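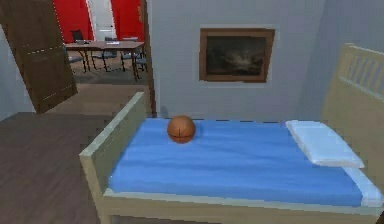 # Flerness Gravel Stabilising Grid

A gravel drive is a fine thing until somebody parks on it. By the second winter most of the stone has moved to the lawn, the road and the hall carpet, and what's left has arranged itself into two long ruts with a ridge up the middle. The Flerness grid is a honeycomb panel that sits under the surface and keeps the gravel where you paid for it to be.

Each panel comes with a weed membrane bonded to the back, so there's no wrestling with a separate roll on a windy Tuesday. Panels clip together along all four sides and can be trimmed with a hand saw. Fill the cells, rake a thin layer over the top, and the grid disappears.

## Which stone?
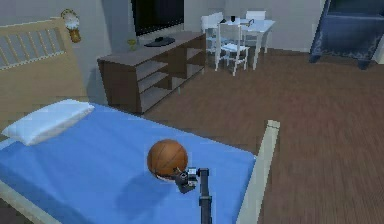

Angular gravel with a 10 mm grade is what we'd choose for a drive. Pea shingle looks lovely in the bag and behaves like ball bearings, though it's tolerable on a path if you fill the cells right to the brim. Leave them half full and the loose stone wanders about like a basketball on a bed, and every footstep sends it somewhere new. Slate chippings are fine for borders. They snap under tyres, loudly, usually when the neighbours are out the front.

## Before you order

- Dig out to firm ground and lay a compacted sub-base. The grid will follow every dip you leave, faithfully and for years.
- Put an edging in. Moreira steel edging is the same height as the panel, and Brevby timber edging works if you don't mind replacing it one day.
- Slopes are fine if they're gentle. For anything you'd think twice about in January, ring us first.
- Cells come in black or stone. You won't see either once it's filled – people still agonise.

## Delivery

Panels arrive on a pallet, left at the kerb. The driver can't take it round the back, however nicely you ask. Allow 3 working days, or a bit longer for the islands.

Returns are accepted on whole, clean, uncut panels. Muddy ones come out of your refund.

For trade prices and drives bigger than a tennis court, ask for Themba Mthembu at the Voltent yard. He'll want your measurements in metres – "quite long" has been tried.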